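러닝·운동복 게시판 > 자유수다

제목: 여름용 러닝 싱글렛 두 장째 입고 쓰는 후기 (Cadoler 메쉬 / Cloro 심리스)

글쓴이: 새벽네시반
7월 23일 목요일

안녕하세요! 눈팅만 하다가 요즘 싱글렛에 완전히 꽂혀서 글 씁니다. 작년까지는 대회 기념 티셔츠만 돌려 입었거든요. 땀 차면 배에 척 달라붙고 어깨선은 가방 끈에 쓸리고... 그런데 올해 Cadoler 메쉬 싱글렛을 사고 나서 여름 새벽 러닝이 이렇게 즐거울 일인가 싶어요!

우선 Cadoler는 등판 전체가 굵은 메쉬고 앞판은 조금 더 촘촘합니다. 저는 어깨가 넓은 편인데 암홀이 깊게 파여서 팔치기할 때 걸리는 데가 없어요. 기장은 살짝 짧은 편이라 하의 안에 넣어 입는 분들은 한 치수 올리는 게 낫겠더라고요. 색은 연한 라임색 샀는데 해 뜨기 전에도 눈에 잘 띕니다(같이 뛰는 형이 형광펜이라고 부릅니다 ㅋㅋ).

Cloro는 심리스라 옆선 봉제가 아예 없고 몸에 붙는 핏입니다. 처음엔 너무 붙어서 반품할까 했는데 10분쯤 뛰면 입은 걸 까먹어요. 장거리는 이쪽 손이 더 갑니다. 대신 가슴 쪽 로고가 고무 프린트라 그 부분만 바람이 안 통하는 느낌.

세탁은 둘 다 찬물에 손빨래하고 있어요. 섬유유연제는 안 씁니다. 빨래는 눌러서 물만 빼고 그늘에 널면 아침에 널어서 점심 전에 다 말라요. 이 맛에 얇은 옷 입는구나 싶고요.

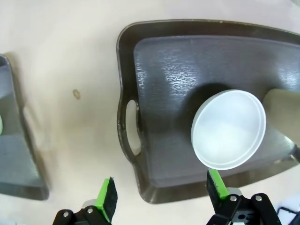 탁자랑 쟁반

다음 달엔 Naseri에서 나온 반집업 싱글렛도 사 볼까 하는데 입어 보신 분 계실까요? 지퍼가 목에 닿을 것 같아서 고민 중입니다. 사이즈 후기도 환영이에요!

댓글 12

강변왕복선
오 Cadoler 저도 있어요! 기장 짧은 거 완전 공감합니다. 키 큰 사람은 팔 들면 배꼽 인사해요. 그래도 등 메쉬는 진짜 시원하죠. 맞바람 불 때 등까지 바람이 지나가는 그 느낌 때문에 다른 걸 못 입겠어요.

물집수집가
저는 의견이 좀 다릅니다. 굵은 메쉬는 땀이 많은 사람한테는 오히려 별로예요. 땀을 머금지 않으니까 그대로 흘러내려서 바지가 다 젖습니다. 저는 10km만 뛰어도 양말까지 내려와요. 촘촘한 얇은 원단이 땀을 펴 줘서 훨씬 낫다고 봅니다.

새벽네시반 (글쓴이)
@물집수집가 아 그럴 수 있겠네요! 저는 땀이 많지 않은 편이라 몰랐어요. 혹시 허리에 땀 흡수하는 벨트 같은 거 차고 뛰어 보셨어요?

물집수집가
@새벽네시반 차 봤는데 벨트가 젖으면 무거워서 배가 쓸려요 ㅠㅠ 그냥 싱글렛을 바꾸는 게 빠릅니다.

Arash Arabzadeh
한국에서 뛴 지 2년 된 러너입니다. 두 분 말씀 다 맞다고 생각해요. 습도가 높은 날은 어떤 원단도 잘 안 마르고, 바람 있는 날은 메쉬가 확실히 좋습니다. 저는 장마 때는 Cloro, 장마 끝나면 Cadoler 입어요. 그리고 Naseri 반집업 있습니다! 지퍼 위쪽에 천으로 덮개가 있어서 목에 안 닿아요. 다만 끝까지 올리고 뛰면 답답하니까 반쯤 열고 뛰세요. 지퍼 손잡이가 가슴을 톡톡 치는데 저는 금방 익숙해졌습니다.

새벽네시반 (글쓴이)
@Arash Arabzadeh 와 자세한 후기 감사합니다!! 덮개가 있군요. 이러면 거의 산 거나 다름없는데요 ㅋㅋ 사이즈는 평소대로 가셨어요?

Arash Arabzadeh
네 평소대로요. 제가 상의 M 입는데 M이 딱 맞았습니다. 어깨가 넓으시면 L도 입어 보세요. Murnurport 매장에 가면 Naseri를 직접 입어 볼 수 있어요. 저도 거기서 입어 보고 샀습니다.

무릎보험가입자
심리스 좋다는 말에 한 표 더합니다. 겨드랑이 쓸림으로 고생하던 사람인데 Cloro 입고 하프 뛰고도 멀쩡했어요. 바셀린 바르는 걸 까먹고 나갔는데도요! 단점은 보풀. 가방 메고 출퇴근 러닝하시는 분들은 등 쪽에 금방 생깁니다.

느린치타
다들 옷 얘기에 진심이시네요. 저는 좀 반대 의견인데요, 여름에는 뭘 입어도 덥습니다. 싱글렛 두 장 살 돈이면 모자랑 물통 좋은 걸 사겠어요. 저는 동네 시장에서 산 민소매로 200일 연속 러닝 채웠습니다.

강변왕복선
@느린치타 200일 연속은 축하드리는데 그건 옷이 아니라 님이 대단한 거잖아요 ㅋㅋㅋ 저 같은 사람은 새 옷이라도 있어야 나갑니다.

느린치타
@강변왕복선 ㅋㅋ 그건 인정합니다. 새 옷 산 다음 날은 다 나가죠.

Banafsheh Mousavi
여성용도 궁금해하실 분 있을까 봐 남겨요! Cadoler 여성용은 암홀이 남성용보다 덜 파였고 안에 입은 스포츠 브라가 적당히 가려집니다. 레이서백이라 어깨뼈 쪽이 정말 편해요. 다만 밝은 색은 땀 나면 비치는 편이라 저는 네이비로 다시 샀어요. Cloro 여성용은 길이가 넉넉해서 레깅스 위로 내려 입기 좋고요. 그런데 뛰다 보면 허리 위로 말려 올라갑니다. 골반 있는 분들은 참고하세요.

세탁은 저도 찬물파인데 손빨래는 도저히 못 하겠어서 세탁망에 넣고 울코스로 돌려요. 한여름 내내 그렇게 했는데 늘어난 데 없습니다. 탈수만 약하게 하시면 돼요.

물집수집가
@Banafsheh Mousavi 말려 올라가는 거 남자 것도 그래요! 밑단에 실리콘 처리만 해 줘도 좋을 텐데요. 그리고 세탁망 쓰시는 분들, 지퍼 달린 옷이랑 같은 망에 넣지 마세요. 제 메쉬 하나가 그렇게 갔습니다...

새벽네시반 (글쓴이)
댓글이 이렇게 많이 달릴 줄 몰랐어요, 다들 감사합니다! 주말에 Murnurport 가서 Naseri 입어 보고 L이랑 M 차이도 적어 볼게요. @물집수집가 님이 말씀하신 촘촘한 원단도 거기 있으면 한번 만져 보고 오겠습니다. 혹시 추천하는 모델명 있으면 쪽지 주세요!

물집수집가
@새벽네시반 쪽지 보냈어요. 색은 검정 말고 회색으로 가세요. 검정은 소금 자국이 하얗게 올라옵니다.

무릎보험가입자
소금 자국 ㅋㅋㅋ 저는 그거 훈장이라고 생각하고 다닙니다. Naseri 후기 기다릴게요. 8월에 야간 대회 나가는데 그 전에 올려 주시면 저도 보고 결정하려고요!

새벽네시반 (글쓴이)
@무릎보험가입자 넵 대회 전에 꼭 올릴게요! 어느 대회 나가세요? 저도 아직 신청 되면 같이 뛰고 싶네요.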